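12/05/2026 – bench 3, hand-held gripper, table tasks

Good session today, best one since we moved the Skeden setup over to the light table. Writing this up while it's fresh so whoever takes the next block can pick up from here.

Goal was to get more hand-guided demos for the flat-item set. One person holds the gripper, does the task the way they'd want the arm to do it, and the Paterson scripts turn the recording into a trajectory. The arm stays parked the whole time. I keep being surprised at how quick this is compared with driving it through the remote sticks! In November I spent a whole afternoon on teleop and got less usable motion than I get in an hour now.

Start pose for this block: low over the table, fingers open, white piece at the far side, bare wood between the fingers. I want every demo to begin from something close to this.
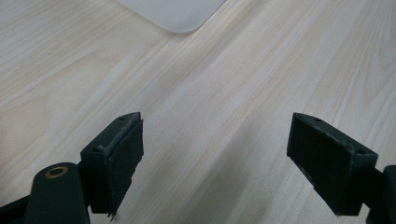
*Bench notes by the demo collection lead, Trundeo manipulation group, Drustcombe*

Pads first. Look at the edges – they're scuffed, and the left one has pale fuzz coming off along the top and a little wisp at the bottom corner. I'd like to swap both before the next long block. Please do the pair together, a fresh pad against a worn one is going to give us a lopsided grip and then we'll be chasing it in the data for days. Spares should be in the drawer under the charger. If they aren't, write it on the board.

Grip feel is still fine to my hand. That's one of the things I love about doing it this way: you notice the tool changing before any plot shows it. With the sticks I'd have had no idea.

Tally after today: 141 demos kept in the flat-item set, target is 600. Bad ones get marked on the spot, so say "scrap" out loud and hit the marker, then reset. Don't try to rescue a fumbled demo halfway through. Small corrections are great (we want those!), but a full stop while you think about what to do next teaches the policy to stop and think too, and it does it in the worst places.

Speed: I was going too fast early on. Played a few back at half rate and my approach was basically one swoop. Slowed the last hand's width down and the replays look much more like something the arm could follow. New rule for me, count a slow "one" before closing.

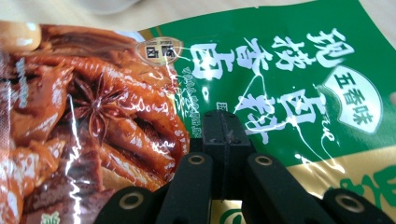

Contact demos are the part I'm most excited about. A rigid block is easy, you line up and close, and the policy learned that from a tiny set. A bag gives way and slides and folds under you, so the demonstrator has to do a lot by feel and all of that has to end up in the recording somehow. The five-spice packet is a terrific item for it: crumpled plastic, creases everywhere, and the fingertips pressed right into the green panel. It's also a mean test for vision, with white glare streaks running over the food photo and the green side both. I'd keep it in the set for exactly that. Please don't flatten it out between demos, just let it land how it lands.

Things I want to try with soft packs:

- press first, then close, so the plastic bunches up between the pads
- come in from the short side and from the long side, mixed up
- rotate the pack by hand between demos, no pattern
- a few deliberate near misses followed by a recovery, marked "recover" in the notes field

Also did 5 passes where I only pushed and never closed. They're tagged "push only" so they don't get mixed in with the grasps. Not sure yet if they help. My hunch is that the policy needs to know what contact looks like on its own, but it's a hunch and I'd be happy to be argued out of it.

Script problem, small: the Paterson converter drops the last few samples if you stop recording while the gripper is still moving. Hold still for a beat at the end. I've opened a ticket, and until it's fixed the hold is part of the procedure.

Calibration was checked before the start and again after, no drift worth noting. Lights left as they were, please leave them too, I'd like the next block to match.

To do:

- new pads, both sides
- rerun the converter on today's folder with the longer tail
- train a quick one on the 141 and try it on the arm, even if it's early
- find two or three more shiny packs in different colors

Really want to see that early one run.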